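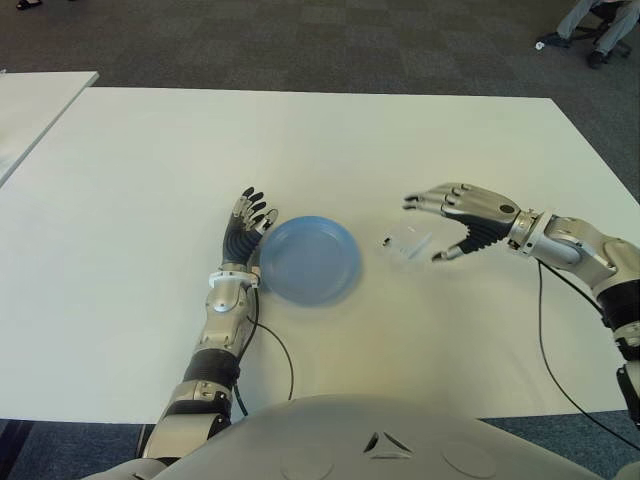

Head camera: plate and clear packet on the table, between the hands.

Print this page | E-mail this page

Urwood Tabletop Set: README and data card

Last updated: November

Summary

Urwood Tabletop is a small set of two-handed demonstrations recorded on the Simon upper body at our Tendcombe site. A person wearing tracked gloves drives both arms and hands, and the robot copies them as they move. The set is meant for training and checking imitation policies on light tableware and thin packaging. It holds 60 episodes out of 61 recorded. Episode 34 was removed after the glove tracking dropped out and the joint log stopped early. The other episodes have not been renumbered, so there is a gap.

Tasks

There are 2 tasks.

plate_centre: using both hands, bring the plate to the middle of the table and let go. The operator may push, pinch or steady the rim, but may not lift the plate clear.

packet_to_plate: pick up the clear packet and put it on the plate. Either hand may pick. A dropped packet may be tried again within the same episode.

The task name is in the first line of each episode's notes file. Start positions were changed by hand between episodes and were not measured.

How it was recorded

The operator stands to one side with a direct view of the table. No headset is used. Finger bend is mapped joint by joint, and wrist position is mapped relative to where the glove was when the pedal went down. Lifting the pedal freezes the arms so that the operator can move back to a comfortable position. These pauses are left in the data and flagged in the column "clutch". Most people will want to cut them before training.
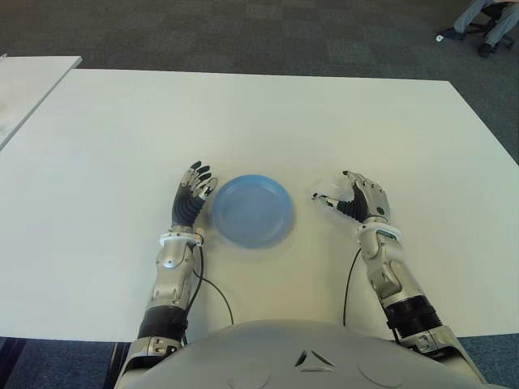

The hands are slower than a person's, and operators who are new to the gloves tend to close the thumb too soon. We gave each operator a practice session with the plate before recording. Practice runs are not included.

All streams are saved at 20 frames per second. The head camera is the reference clock. Wrist images are matched to the nearest head frame, and joint readings are interpolated to it.

Files in each episode folder

head.mp4 - head camera
wrist_a.mp4, wrist_b.mp4 - wrist cameras
joints.csv - measured arm and finger joints, in radians
command.csv - what the gloves asked for, same columns
notes.txt - task name, result, remarks

The result is marked by the operator as done, part or failed. Failed episodes are kept. Filter on this field if you only want clean ones.

Please note that "a" and "b" are the names of the arm controllers. Early copies of the loader called them left and right, and did so inconsistently. Use the MacBrayne loader from the current branch, which reads the controller names directly.

Wrist views 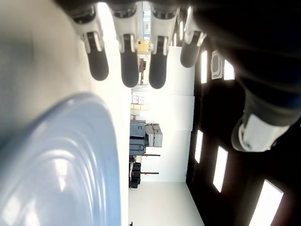

Wrist camera: fingers and thumb, with a light-blue curved rim close to the lens.

Wrist video is stored as it comes off the camera and has not been turned upright. The loader has a rotate option, off by default. Objects near the lens are often soft, and ceiling lights can take up part of the view. We fixed the exposure at the start of recording and left it there.

Known problems

- The clear packet is hard to see from the head camera. Do not rely on automatic labels for it.
- Wrist cables can rest on the table. They were not masked.
- Finger readings drift a little over a long episode. The hands were zeroed between episodes, never during one.
- There is no force or touch data.
- The set has one table and one room. We would not expect a policy trained only on this to work elsewhere.

Use

Free for research and teaching. Ask the Tendcombe group before passing on altered copies, and keep this file with the data.

Print this page | E-mail this page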